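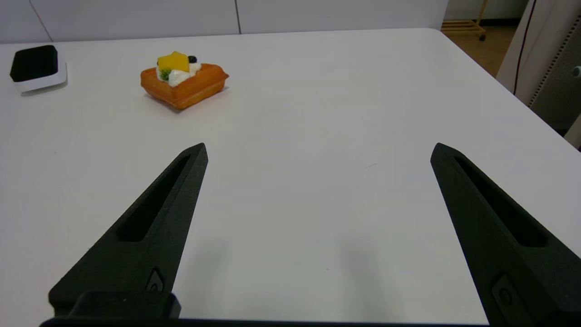
The seed swap is on for Friday, doors at 6, and we have 436 packets so far. Damir asked what to sort on. Dark seed like onion and leek gets lost on the old brown trestles, so I'd use a smooth white tabletop with a matte surface, the same sort as this one against the white wall panels. Small brassicas show up well on it too.

A few things before then:

1. Label every packet with the variety and the year. If you don't know the year, write "unknown" – don't guess.

2. Beans and peas go in paper, please. The ones that came in plastic last April had sweated and we threw out three bags. Put small packets toward the middle of the table and keep the edges clear for people's elbows.

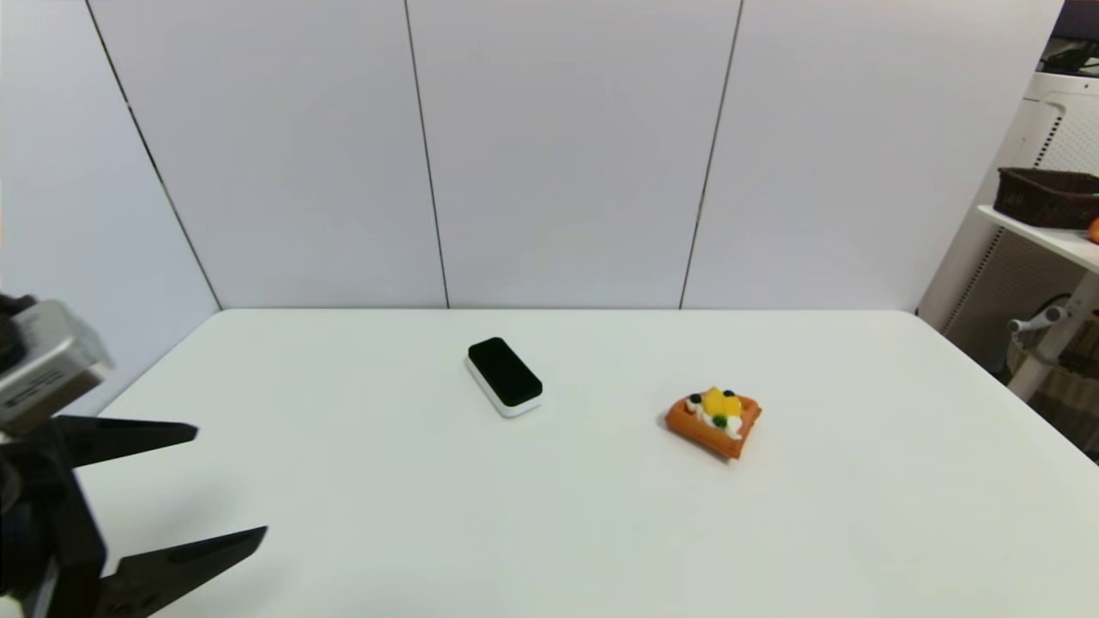
3. Squash seed only if it was hand pollinated. Ankica will ask.

4. Leave the Imrie tomatoes for me. I want to split them evenly.

Mbali has the key and will be there from 5.

Rosario

Damir Krasniqi wrote:
> Are we using the brown trestles again? I spent
> half of last year's swap looking for leek seed
> on them. Also, can I bring squash? I have plenty
> but it all grew next to the pumpkins.
>
> Damir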